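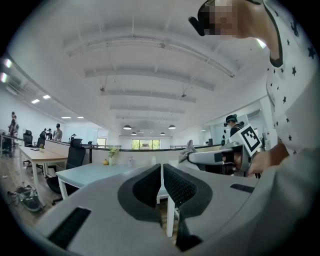 Evaristo Camacho said the well at Storkdale was lying, and that he would put it in writing if the district wanted it in writing.

The district did. His note was clipped to the inside of the log when I took over the station in March. It ran to one paragraph. The static level had been entered at 71 feet on every visit for 2 years, through a drought and one very wet spring, and no aquifer in the Pellik basin held still like that.

I checked the tape first. It was a 500-foot steel tape, chalked over the bottom section, with no kinks and the weight firmly attached. I ran it down the casing and read the wet line at 71. I dried it, chalked it again and got the same figure.

The Farah well, on the far side of the ridge, had dropped in the same period. So had Nernusora, where the pump was shut off at night to let the level recover. I plotted all three on one sheet. Two of the lines sloped. Storkdale looked like the edge of a ruler.

The elevation of the measuring point was stamped on the casing: 2,864. I surveyed it again from the benchmark by the road and it closed within tolerance.

That left the water. I lowered a bailer to just under the surface and brought up a sample. It was clear, with no odor. I poured it out on the gravel and measured again – 71.

In the remarks column, under Camacho's initials, I wrote "Confirmed, cause unknown," and signed it. Then I pulled the tape up slowly, wiping it as it came. The chalk was wet at 71, and it was wet again at 40, in a band as wide as a hand.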